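Hallo und schön, dass du hier gelandet bist! In diesem Ordner liegt **Clollico**, meine kleine Sammlung von Notizen und Tabellen rund ums Umfüllen und Portionieren: große Schale in der Mitte, kleine Schälchen daneben, und dann wird verteilt. Klingt banal, aber ich habe inzwischen 253 Zeilen dazu beisammen und immer noch Spaß daran.

Stand: 25.3.22

## Was drin ist

- `schalen.csv` -- jede Schale mit Farbe, Durchmesser, Höhe und (wo ich gemessen habe) Fassungsvermögen
- `fuellungen.csv` -- was in die Schalen kommt, mit Korngröße und Schüttgewicht
- `umfuellen.csv` -- die eigentlichen Durchgänge, eine Zeile pro Durchgang, 253 Zeilen
- `notizen/` -- mein Geschreibsel, teils in ganzen Sätzen, teils nicht

Die Spalten heißen überall deutsch und klein, ohne Umlaute. Trennzeichen ist das Semikolon, Dezimalzeichen das Komma. Wer das in R oder Python einliest, muss das halt einstellen, ich rechne selbst meistens in der Tabellenkalkulation.

## Die Schalen

Angefangen habe ich im Oktober mit einem bunten Stapel Müslischalen aus der Küche, und das war ein ziemliches Durcheinander, weil jede einen anderen Rand hatte. Lech Nowicki hat mir dann einen Satz Keramikschalen vermacht (er nennt die Serie »Lomcombe«, auf dem Boden steht aber nichts), und seitdem läuft alles mit denen. In der Tabelle heißen sie `gross_gruen`, `klein_gruen` und `klein_rosa`. Die große ist immer die Quelle, die kleinen sind immer das Ziel. Bitte nicht vertauschen, sonst stimmen die Vorzeichen in `differenz_g` nicht mehr!

Bei `klein_rosa` fehlen die Maße in den ersten Zeilen. Ich hatte sie auf einen Zettel geschrieben, und der Zettel ist weg. Später nachgemessen habe ich sie schon, nur rückwirkend eintragen wollte ich nichts.

## Die Füllungen

Alles, was rieselt oder kullert und sich nachher wieder zusammenfegen lässt. Pro Sorte habe ich einen Vorrat von 500 g abgewogen, dazu kommt ein Eimer mit 2.000 g Linsen, der eigentlich zum Kochen gedacht war. Feines Zeug ist übrigens viel lästiger als grobes, das findet man noch Tage später in den Socken.

`fuellhoehe` ist nach Augenmaß eingetragen:

| Wert | Bedeutung |
|---|---|
| `leer` | nichts drin |
| `boden` | Boden gerade bedeckt |
| `halb` | bis zur Mitte |
| `haufen` | gehäuft |

Tadeusz Zieliński hat die Hälfte der Durchgänge noch einmal unabhängig eingeschätzt, zu finden in der Spalte `fuellhoehe_tz`. Zwischen `boden` und `halb` sind wir uns öfter uneinig, bei `haufen` fast nie.

## Aufbau

Brauner Tisch mit matter Platte, die Schalen in einer Reihe, die große in der Mitte. Ob Rosa links oder rechts steht, hängt davon ab, auf welcher Seite des Tisches man steht -- in den Tabellen zählt deshalb die Farbe, eine Seitenangabe gibt es gar nicht erst.
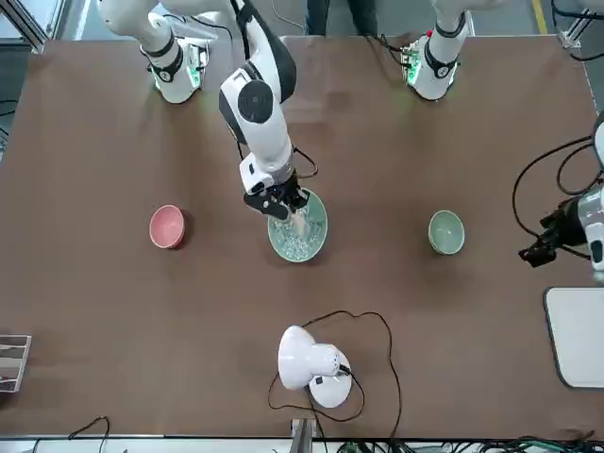
Große Schale in der Mitte, auf jeder Seite eine kleine:

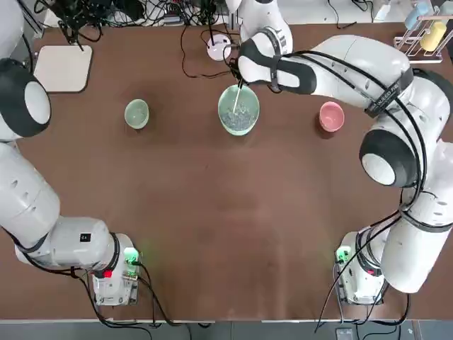 ## Offene Sachen

- In `umfuellen.csv` gibt es 2 doppelte Zeilen. Ich weiß, welche, habe sie aber noch nicht gelöscht.
- Die Schüttgewichte stammen von meiner Küchenwaage, und die zeigt nur ganze Gramm an.
- Löffel und Stäbchen stehen bisher beide unter `werkzeug = sonstiges`. Das trenne ich noch.

Du darfst alles verwenden und umbauen, ich freue mich über eine kurze Nachricht, wenn etwas daraus wird. Korrekturen gern als Patch, oder schreib einfach die Zeilennummer dazu, dann ändere ich es von Hand.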